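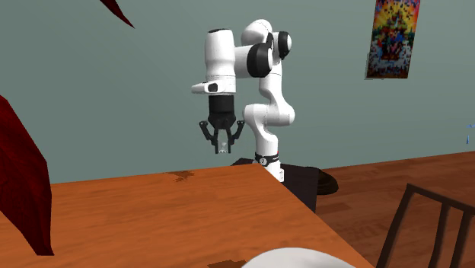 Rudine Guest House, pool and terrace check before arrival

Date of check: April 11, 2026
Checked by: Ilham Fahmy
Copy to: Clive Pilkington (owner)

Marks: OK / Repair / Watch

1. Pool gate closes and locks by itself
Repair. The gate closes but the lock does not catch if you let it go slowly. I tried it six times and two times it stayed open. Must be fixed before the family with small children comes.

2. Depth signs can be read from the water
OK. The sign on the deep side is a little pale from the sun.

3. Life ring and rope
OK. Rope is 40 feet, no cuts. I moved the ring to the hook by the shower, on the old place the chairs were always in front.

4. Drain covers
OK. All screws are present.

5. Terrace tiles
Watch. One tile near the outside kitchen moves under the foot. I put a flower pot over it for now. Abdelkrim Ait Brahim can glue it when he comes for the gate, he asks 200 for both works.

6. Balcony railing, upper bedrooms
OK. I pushed strongly in every post. The left bedroom has some rust at the bottom, same as last year.

7. Gas grill and bottle
Repair. The hose has small cracks when you bend it. Bottle is closed and I took the knob inside the house. Please do not let guests use the grill until the new hose is on.

8. Smoke alarms
OK, except the corridor one, which needed a battery. Changed.

9. Garden lights on the steps to the beach
Watch. The third light goes on and off. Guests come back late from Cliditz on these steps, so I left two flashlights in the entrance drawer.

10. First aid box
OK. Plasters are almost finished, I will buy more.

Comment from Clive: Go ahead with gate and tile. For the hose please send me the price first.

Comment from Ilham: Price of hose asked, I wait for answer from the shop. Next check is after the guests leave.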